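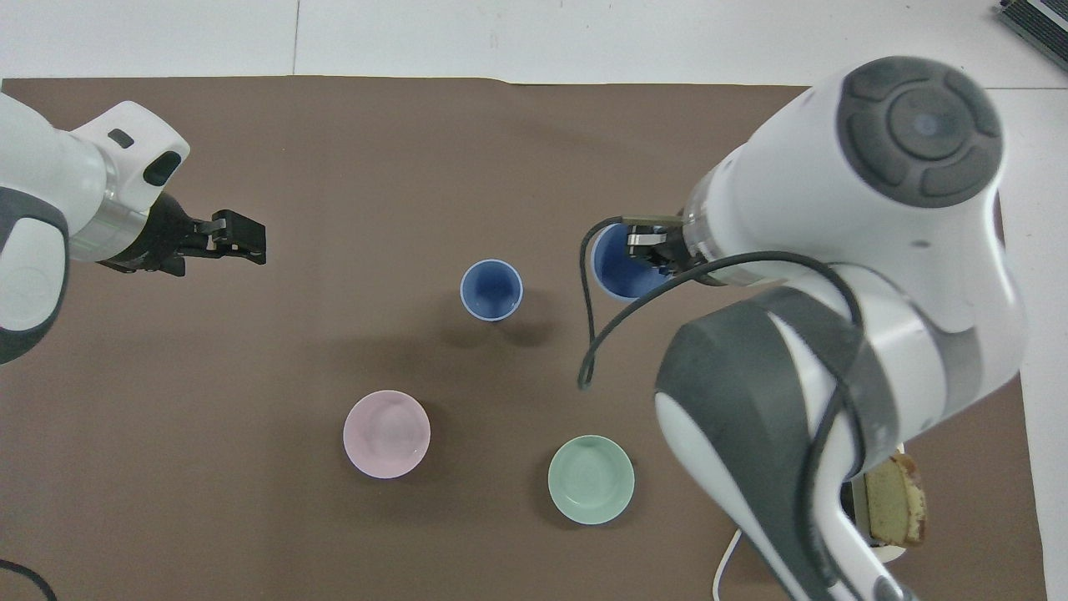

Brown mat with the two blue cups, pink bowl and green bowl.

29/04/2018 — tableware and mat notes

Very happy with the brown mat! I have wanted to get off the bare white tabletop for a long time and it makes such a difference to work on. The cups with their white rims used to vanish into the table whenever I looked up from my notes, and now every rim stands out. The matte surface is the best part. The overhead lights don't bounce back at you the way they did off the old glossy sheet we had in January.

Mat is the Virkel one, the wide size. It doesn't cover the full table and I like it that way, there's a strip of white left along the back and down the right to put a pencil or a roll of tape on. It arrived rolled and the corners fought me for a day. I left it upside down overnight with the heavy Deveretti catalogs on top and it came out flat. Do not iron it, I tried a low setting on the offcut and it went shiny in one spot.

Color check on the set. I tried the blue cups against the gray sheet, the green sheet and this one. Blue on brown wins easily, the inside of the cup reads as a deep solid circle from above. Pink bowl is good on anything. The pale green bowl was the one I worried about, and on the gray it did look washed out, but on the brown it's lovely. I would keep all of them.

Shadows: soft, falling toward the lower right. Fine for now. I'd like to try the second lamp with the paper shade before deciding on anything permanent.

Cups and bowls are from the Ruawai box, bottom shelf, behind the trays. Weighed one cup on the small scale and got 268 g with water up to the line I marked in pencil, so that's the number to use if anyone wants to repeat the fill. I haven't weighed the bowls with water. The scale drifts when the door is open, so shut it first and wait for the zero to settle.

Slide test, done on the offcut so as not to mark the good mat. Cup set down, offcut tilted on the hinge board a little at a time. Dry cup held up to 14 degrees, much better than I expected from something this smooth. With a wet base it let go at 10. Bowls not tested yet, and I want to do the pink one first, then the green.

Cleaning — plain water and a soft cloth takes off everything so far, including pencil. Coffee needed a drop of dish soap and left no ring. I'm so pleased about that, the old sheet had a ring on it from the first week. Dry it with a second cloth or you get faint streaks that show at an angle.

Things to do
Order a second mat, same size, from Fulen if they still have the brown. Their shelf number is 1056.
Put felt under the trays on the bottom shelf so the rims don't get chipped when someone pulls the box out.
Round off the front corners of the mat? Leaning toward yes, my sleeve catches on the left one.
Lamp with the paper shade, see above.
Find the other lid for the Ruawai box.

Also tried three layouts with the cups closer together and farther apart. I like a good hand's width between them, anything tighter and you knock one reaching for the other. Will sketch the spacing on the back of this page once I've settled where the green bowl goes.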